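Gamby hand controller, sim edition

I've been using the Gamby to drive a simulated arm for 20 sessions now, and I love it (my wrist, less so!). You hold the grip and squeeze to close the fingers, and every move you make gets saved as a demo your robot can learn from. No code, no teach pendant. The kitchen counter world from Listenum comes with it, along with 4 starter tasks.

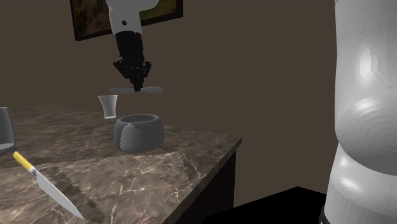 Same marbled kitchen, two views.

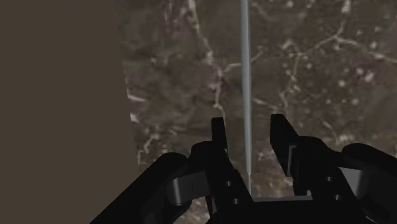 Yesenia Tello wrote in to say she got 86 usable demos out of her first set, but she'd turn the hand scaling down before trying anything thin, and she wishes the undo button were bigger.

Ships from Mostyn with a USB cable and 5 spare grip pads.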